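Notes for Shareholders – February

Oltidness Resources has engaged Atinga Advisory to provide investor relations services for an initial term of six months. The agreement can be extended by either side in writing, and it can be ended early with 45 days' notice. Atinga will be paid a fixed monthly fee in cash. No stock options were granted as part of the deal, and Atinga does not hold shares in the company.

The work covers shareholder calls, help with the quarterly fact sheet, and a review of the mailing list, which still carries a large number of dead addresses. Dorothy Crabtree remains the contact for questions about share certificates and transfers. Please do not send certificates to Atinga.
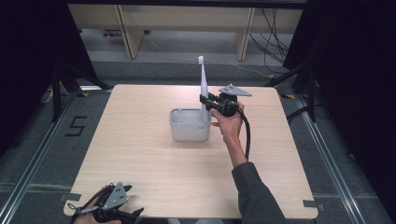

Toothbrush and container on the tabletop.

Ainhoa Barrios will lead the account at Atinga. She has worked with small exploration companies before and has asked for a site visit once the access road is open. Until then, shareholders who want to speak with her can leave a message at the main office number and she will call back, usually the same afternoon.

The board also looked at commissioning a paid research report and decided to leave it for now. The quotes were higher than expected, and most of the technical data that a report would rely on is due to change when the new assays come in. 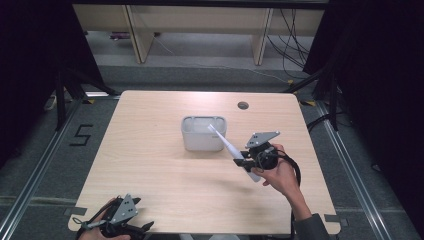 Nasetti property

Assays are pending for the last 6 holes of the fall program at Nasetti. All of the core has been logged and split, and the samples are with the lab. Turnaround has been slow this winter, and we have not been given a firm date. Results will be put out in a single release once the check samples are back.

The deepest hole in the program was stopped at 390 feet in broken ground. Amedeo Zanetti, our project geologist, would like to go back to that collar with a larger rig, but no budget has been approved for it. The claim fees are paid and the company holds 100 percent of the property, subject to the royalty described in the last annual report.

Drill pads on the north side have been reseeded. The two on the south side will be done after the snow is off – the contractor could not get equipment up there before the road closed. 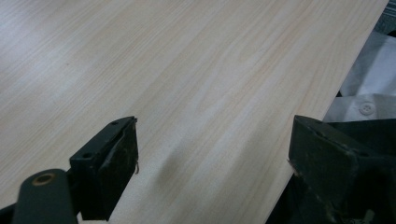
Fallosetti option

The option on the Fallosetti claims remains in good standing. The next payment may be made in cash or in shares, at our choice, and the board has not yet decided which. Mapping over the western block is nearly finished. The old workings there were surveyed from surface only, and the eastern block has not been touched.

We have had a few emails asking if Fallosetti will be drilled this year. There is no drill permit in place. An application is being prepared by Pavithra Panicker, and it will go in after the mapping report is complete.
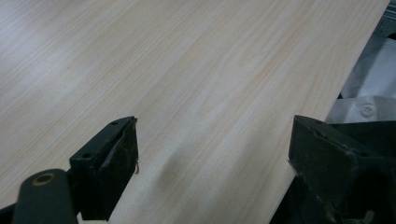 Mailing list and calls

If you hold shares through a broker and want to receive this newsletter directly, send your name and mailing address to the office. Registered holders are on the list already. Changes of address for registered holders have to go to the transfer agent in writing, as we cannot make them here.

The next shareholder call starts at 10 a.m. Pacific. Dial-in details will be mailed with the fact sheet. Questions can be sent ahead of time to Dorothy Crabtree, and those that come in early will be taken first.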